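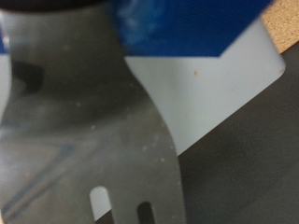
Forums > Kitchen Table > Baking & Bread

Tagged: sourdough, rye, winter baking

lorcan_c
My rye starter has gone awfully sleepy since the cold came in, and I'm a bit heartbroken over it. I feed it every morning and it just sits there – two bubbles, maybe three. Should I start over?

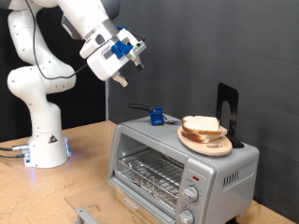 It did so well all summer, too, and my neighbor Iona still asks for her Saturday-style loaf, bless her.

JessieH
Oh please don't toss it! Mine sulks every December. Use warmer water, and tuck the jar up on top of the fridge at night.

semple80
I have to disagree with Jessie, fondly. Feed it less, not warmer. You're thinning it out before it gets hungry. 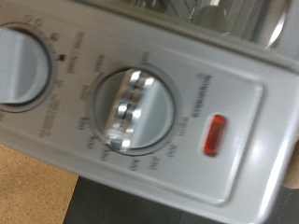 I skip a day whenever it looks flat, and my 900 gram loaves come up fine.

JessieH
Skipping made mine smell like nail polish, Lachlan! But every kitchen is different, I suppose.

lorcan_c
Thank you both, you're very kind. Fridge top tonight, and I'll skip tomorrow's feeding if it still looks flat.

Contact us | © 2022 Mosterier Forums | Back to top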